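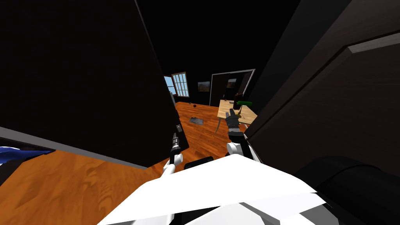

I've been head of housekeeping at Ellholm for long enough to have opinions about doona covers, and until last winter I had none at all about robots. Then Stomdale (they own us and the place up the coast) decided we'd be getting help with the carrying and fetching, and suddenly I was sitting in the linen store with a laptop watching a white robot practise on a pretend room before a real one came anywhere near my floors. So these are my tips, for anyone who runs rooms, a B&B, a nursing home wing, or just a house where somebody's bringing one home. Most of them work fine with no robot at all, I should say!

Get the bits off the floor first

I used to think of a floor as clean or not clean. Now I think of it as clear or not clear, and that's a different job. In the practice room there's a ball near the back wall and a flat grey thing on the boards, and Irfan Manurung, who does the set-up on the Sestow software, told me they leave things like that lying about on purpose. Real rooms have thongs, phone chargers, kids' toys and that one towel everybody drops beside the bed. We do a floor sweep now before anything else, trolley parked in the corridor, basket over one arm. Anything small goes in the basket, and anything of the guest's goes on the luggage rack where they'll see it.

Corded things go along the skirting. I use the soft hook and loop ties from the garden section of the hardware shop, the green ones you cut to length, and they don't mark the paint. 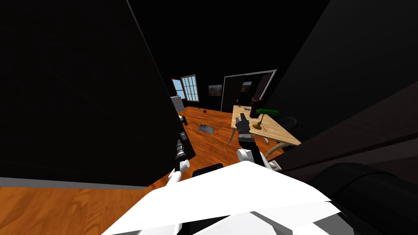 Both arms out in the practice room, with the desk and its green banker's lamp at the back.

Desks are worth five minutes of thought

If you want something picked up from a desk, by a machine or by a new starter on a Monday morning, don't have it living behind a lamp. We moved every lamp to the back corner, notepad square to the front edge, pen on top of the notepad. Pens roll, so we switched to ones with a clip. It makes dusting quicker too, and my wrists thank me.

Push the chair all the way in. I know, I sound like your mum. But a chair left half out is in the way of the vacuum, the trolley and the guest looking for the loo at 3 am.

Light the room before you start

All lamps on, curtains open, then begin. Some of the practice rooms are very gloomy indeed and I complained about that, because I wouldn't send a person in to make a bed in the dark! Irfan said gloomy is part of the point for them. Fair enough. For humans, lights on. You'll find the hair on the white tiles and the ring on the bedside table, and you won't have to go back.

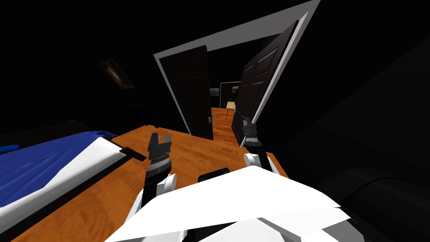

Part 2: Doors, beds and the people bit | 2 min read

Doors got a whole week of my life. We've got 286 of them across the building if you count cupboards and ensuites, and Wragg, who supplied the fittings in the renovation, put a slightly different latch on each floor. I never noticed. My hands just knew. Then I had to write down how each one opens, which way, how hard, and does it swing back on you, and I found I couldn't explain half of it without going and standing there doing it.

So, tip: walk your doors. Open each one with your arms full of towels. If it drifts shut, a smear of candle wax won't help (people will tell you it does); look at the top hinge, take out one screw at a time and pack the hole with a matchstick and a dab of PVA. If it catches at the bottom, check the hinge screws before you go planing anything. For a sticky latch use graphite powder, never cooking oil, which goes to toffee by February.

Double doors are the fiddly ones. Prop both sides or neither. One open leaf with a trolley coming through is how you get a dint in the paintwork at exactly shin height, ask me how I know.

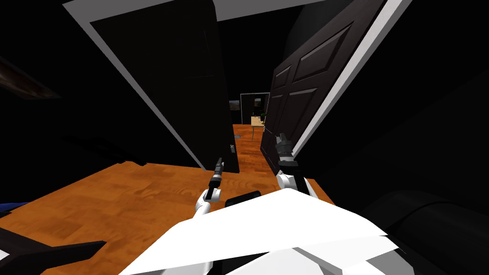
The right gripper at the bottom corner of the panelled door. Narrow gap, table and plant in the far room.

Beds

Still ours. Nobody on my team was sorry about this except Trevor Oakley, who has done nights here forever and would happily never see a fitted sheet again. If you're making a lot of them, stack your linen in the order it goes on, fitted sheet on top of the pile, and fold throws in thirds lengthways so they open in one flick. Blue and other strong colours get washed on their own the first 2 times, cold, inside out if it's a cover. White sheets don't forgive.

What's changed for us

The plan is for the robot to do the long carries, and on a full changeover that's 170 bags of linen going down the back corridor. I was worried about hours and I said so in the meeting. We got it in writing that nobody's roster shrinks, and I'd tell anyone in my shoes to ask for that before the demo morning tea and not after, while they still want you to be keen.

The other thing is that my crew now get asked stuff. How do you hold the door? Where does the trolley go? Which rooms are awkward? Years of knowing that, and it took a machine needing lessons for someone to come down and write it on a form. Put your own people's names on those notes. We do ours in pencil on the back of the room sheets and I type them up Friday arvo with a cuppa.

Next time I'll do grout, because I've had 2 emails about the bicarb paste and one of you used far too much vinegar.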